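Le retour du feutre fin

Publié le 23 août 2019

La porte de la papeterie Le Roux colle un peu en été, il faut la pousser de l'épaule, et puis l'odeur arrive d'un coup : papier, colle, bois de crayon, un fond d'encre. J'avais prévu d'y passer un quart d'heure. J'en suis ressortie deux heures plus tard avec un sac bien trop lourd et les doigts tachés de bleu, ravie !

Il faut dire que je cherchais un seul objet, un feutre à pointe fine, noir, pour écrire des étiquettes de confiture. Je pensais en trouver trois modèles. Le mur du fond en compte 129, rangés par épaisseur de trait, avec devant chaque casier un petit carré de papier où les clients ont gribouillé. Des prénoms, des spirales, des chats, un début de lettre d'amour, beaucoup de « bonjour ». On essaie tout, personne ne presse personne, et la vendeuse remplace les carrés quand ils sont noirs. Les anciens, elle les garde dans une boîte à chaussures sous la caisse.

On nous a beaucoup raconté que l'écriture à la main allait disparaître. Dans ma ville, en tout cas, elle se porte merveilleusement bien. Les cours de lettrage affichent complet, les carnets s'empilent sur les tables de café, et je connais au moins une boulangerie qui a débranché son écran pour revenir à l'ardoise, avec des majuscules superbes et une faute à « réligieuse » que tout le quartier adore.

Un trait qui a du caractère

Commençons par l'outil. Le stylo plume a ses fidèles, le stylo bille a gagné la guerre des bureaux, mais le feutre fin, lui, est longtemps resté coincé entre la trousse d'écolier et la planche de l'architecte. On lui reprochait de sécher, de traverser le papier, de s'écraser sous les mains lourdes. Tout cela reste vrai pour les mauvais. Les bons, en revanche, sont un bonheur : aucune pression à exercer, un noir franc dès le premier contact, et cette petite résistance de la pointe, presque un grattement, qui oblige à ralentir.

Le modèle dont tout le monde me parle s'appelle le Grastix. Il n'a l'air de rien. Le capuchon claque bien, l'encre ne bave pas sous l'aquarelle, et la pointe vieillit d'une façon assez particulière, en s'arrondissant du côté où l'on penche la main. Au bout de quelques semaines, votre feutre ne convient plus qu'à vous. Prêtez-le et il écrit mal ! Les amateurs entretiennent cette usure avec un soin presque maniaque, ils numérotent leurs feutres au ruban adhésif, un pour les listes, un pour les enveloppes, un vieux tout sec pour les ombres.

Le vieux tout sec est d'ailleurs mon préféré. Ne jetez pas un feutre qui faiblit : il donne un gris granuleux que rien d'autre ne donne, parfait pour dessiner un nuage ou souligner sans crier.

Le papier, l'autre moitié de l'affaire

Un feutre fin sur du papier de photocopieuse, c'est une belle voix dans une cage d'escalier. Le papier boit, le trait s'élargit, les boucles se bouchent. Sur un papier plus lisse, le même geste devient net. Sur un papier trop lisse, l'encre reste en surface et le tranchant de la main l'emporte (les gauchers savent, les gauchers ont tous une manche grise).

J'ai rempli des pages et des pages pour comparer. Les carnets Devberg, à couverture toilée, ont ma faveur pour le quotidien : un papier ivoire légèrement satiné, une reliure qui s'ouvre vraiment à plat, et des points si pâles qu'on les oublie dès que l'on commence. Le format moyen tient dans une poche de manteau. Je leur reproche l'élastique, qui se détend vite, et le marque-page, trop court d'un centimètre, ce qui m'agace chaque soir.

Pour les lettres, c'est autre chose. Une feuille volante pardonne davantage qu'un carnet, on peut la recommencer, la plier, la glisser sous une feuille lignée pour écrire droit. Un papier un peu épais, un peu irrégulier, donne tout de suite de l'allure à trois phrases banales. Essayez avec un mot de remerciement, vous verrez la tête des gens quand vous les croiserez.

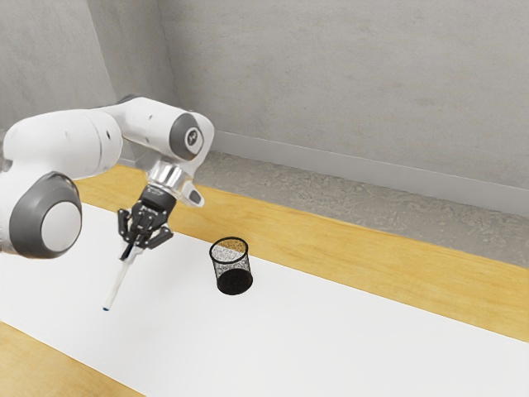
Un feutre fin, un pot en treillis métallique noir : de quoi s'y mettre.

Apprendre, ou réapprendre

J'ai poussé la curiosité jusqu'à m'inscrire à l'atelier Gradine, qui occupe un ancien dépôt de tissus derrière la halle. On y entre par une cour où sèchent des bâches, on monte quelques marches, et l'on s'installe devant une grande table inclinée. Le nom vient de là, paraît-il : les bancs montent en escalier, comme au cirque, et ceux du haut voient par-dessus l'épaule de ceux du bas. Au début, cela intimide. Après une demi-heure, on trouve ça très commode pour copier la position du voisin.

La première séance se passe sans écrire un seul mot. Des bâtons, puis des bâtons penchés, puis des ponts, puis des vagues. J'avais oublié à quel point ces exercices sont apaisants. La respiration se cale toute seule sur le geste, on souffle en descendant, et quand la salle entière s'y met, on n'entend plus que le frottement des pointes. C'est un bruit magnifique, quelque chose entre la pluie fine et la souris.

Vient ensuite l'alphabet, lettre par lettre, dans un ordre qui m'a surprise. On commence par le i et le u, on poursuit avec le n et le m, et le a n'arrive que bien plus tard, quand la main sait fermer une courbe. Le s est gardé pour la fin. Tout le monde rate le s. Le mien ressemble encore à un hippocampe fatigué, mais un hippocampe régulier, et l'on m'assure que la régularité est le plus difficile.

Ce que j'ai aimé par-dessus tout, c'est l'absence de modèle unique. On ne cherche pas à nous rendre l'écriture de l'école, avec ses boucles réglementaires. Chacun apporte une vieille liste de courses, un brouillon, une carte postale jamais envoyée, et l'on part de là. Tel g extravagant peut rester, à condition d'avoir de la place pour s'étaler. Tel r illisible doit changer. Dans mon cas, il a fallu négocier avec les t, que je barrais systématiquement sur la lettre d'à côté.

Les vieux manuels

L'atelier possède un joli fonds de manuels de calligraphie et de cahiers d'écolier, et l'on peut les feuilleter entre deux exercices. La vedette est la reproduction d'un livre de comptes de 1443, tenu par un marchand de drap. Rien de prestigieux, aucune enluminure, seulement des aunes, des livres et des sous, mais quelle main ! Les abréviations filent, les colonnes tiennent debout sans règle, et de temps à autre une hampe s'envole dans la marge, pour le plaisir. J'ai passé un long moment sur une page où le d final de chaque ligne se recourbe un peu plus que le précédent. Au bas de la page, il fait presque un tour complet.

On apprend énormément en recopiant ces écritures-là. Elles ont été tracées vite, par des gens occupés, et elles restent belles. Cela console de nos propres urgences. Les cahiers d'écolier sont touchants pour d'autres raisons : les pleins et les déliés appliqués du début de page, la débandade des dernières lignes, un pâté transformé en hérisson.

S'y remettre sans se ruiner

La bonne nouvelle, c'est qu'il faut très peu de choses. Un feutre à votre goût, un carnet qui s'ouvre à plat, un coin de table bien éclairé. La lumière doit venir du côté opposé à la main qui écrit, sinon l'on travaille dans son ombre. Inclinez la feuille, tenez le feutre plus loin de la pointe que vous ne le faites d'habitude, et posez l'avant-bras entier. Rangez les feutres couchés, la double pointe surtout. Un pot est plus joli, je vous l'accorde, et j'en ai un sur mon bureau, mais j'y mets les crayons.

Écrivez des choses utiles. Les lignes de bâtons, on s'en lasse, alors qu'une recette recopiée pour une amie vous tiendra jusqu'au bout. J'ai repris de cette façon toutes celles de ma grand-tante, y compris le gâteau aux noix qui demande « 400 grammes de beurre, ou moins si tu n'oses pas ». J'ai osé une fois. J'ai aussi réécrit les étiquettes de la cave, le calendrier des poubelles, l'adresse du plombier, et une déclaration de perte de clés que l'employée de mairie a trouvée si jolie qu'elle en a fait une photocopie.

Ne vous comparez pas aux vidéos. Les gens y tracent un alphabet complet d'un seul élan, sur un papier parfait, avec une musique douce, et l'on a vite fait de ranger son carnet. Regardez plutôt les ardoises des restaurants, les prix au marché, les mots scotchés dans les halls d'immeuble. Il y a dans mon entrée un « Merci de bien fermer la porte » dont le f me rend jalouse depuis des années.

L'atelier Gradine rouvre ses inscriptions en novembre pour la session d'hiver, débutants bienvenus, gauchers compris, avec une rangée qui leur est réservée à l'extrémité des bancs pour que les coudes ne se cognent pas. Le matériel est prêté à la première séance. Quant à la papeterie Le Roux, elle ferme entre midi et deux, et les carrés d'essai sont changés le matin. J'y retourne bientôt : il me manque un feutre sépia, et j'ai presque fini mes étiquettes de mirabelles.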